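Sorting clothes on the bed (my way, anyway)

I used to fold laundry on the couch in front of the TV, and it took me all evening because I kept stopping to watch. Then the pile would slide onto the floor and I'd be chasing socks under the coffee table at 11 at night. These days everything goes on the bed, and I start right after lunch. If the bed is covered in clothes, I can't go to sleep until I deal with it!

First tip: make the bed before you dump anything on it. I know, I know. But pull the covers flat and you get a nice big work surface at a decent height, and you won't find a T-shirt tangled up in the sheets a week later (ask me how many times I've done that).

Second tip, do the big dark things first. Sweatshirts, track tops, anything that takes up half the bed. They hide the small stuff, and once they're folded you can finally see what you've got. I spread each one out in the middle, smooth the wrinkles with my palms from the collar down, bring the sleeves in and fold up from the bottom. Print on the inside if it's an old one with lettering that's starting to crack. 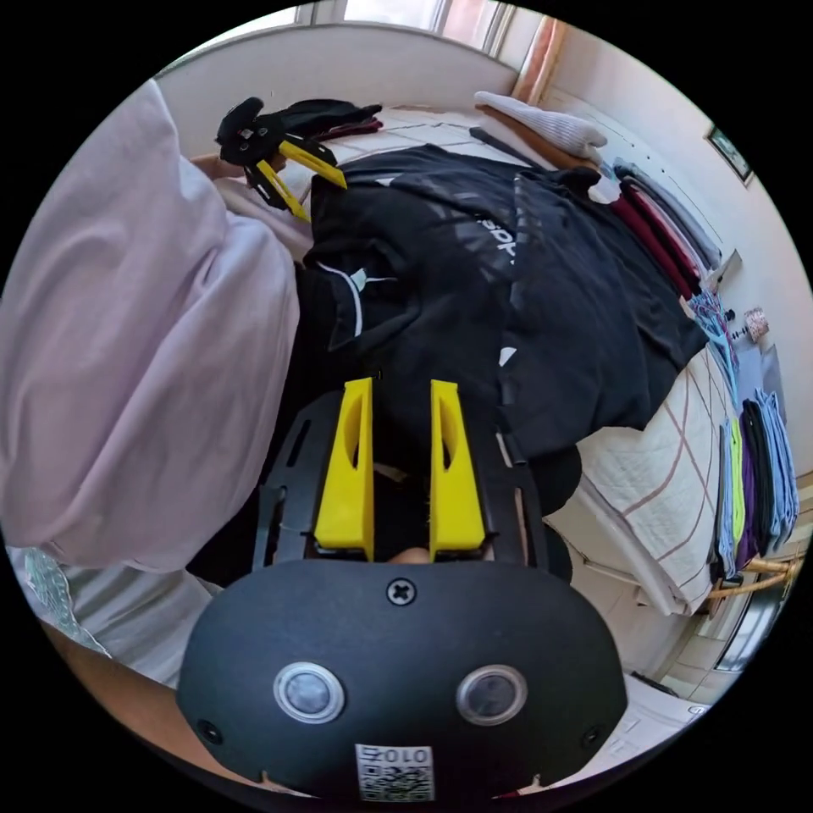
The big black one goes first, pale stuff waits its turn.

Light colors get their own side of the bed. Pinks, lavenders, the grayish whites that used to be white whites. I'm picky about this part, and it comes from the time I had a brand new black hoodie shed fuzz all over a cream sweater and spent an hour with a lint roller. Keep them apart until the dark things are put away and you'll save yourself the trouble.

Large soft pieces like throws and shawls I leave draped until the very end. They're slippery and they'll only come undone if you stack things next to them. Fold in half, then in half again, then roll it up like a sleeping bag. A roll stays put on a shelf so much better than a square!

For storage I bought 6 of the Urnness fabric bins and I'm happy with them, though the handles are a little flimsy, so don't carry one by the handle when it's full of jeans. They fit my closet shelf with a bit of room to spare. Before that I had a Disik hanging organizer, and it sagged in the middle no matter what I put in it. A friend swears by hers, so maybe I just overloaded mine.

A few odds and ends:

Check the neck tags while everything is spread out. If one's scratchy, snip the stitches with nail scissors and pull it out gently. Don't cut straight across the tag or you'll be left with a little stiff edge that's even worse.

Turn things right side out before you fold. You think you'll do it when you wear it, and then you're late for work with one arm in an inside-out sleeve.

Keep an empty bag by the door for giveaways. I ask myself if I've worn it in the last two summers, and if I have to think hard about it, in it goes.

If a shirt has a good crease in it already, hang it in the bathroom while you shower and skip the iron. Works on cotton, doesn't do much for linen.

Next time I want to get into the sock drawer, which is a whole other mess. I've been trying little shoeboxes as dividers and so far the lids are more useful than the boxes.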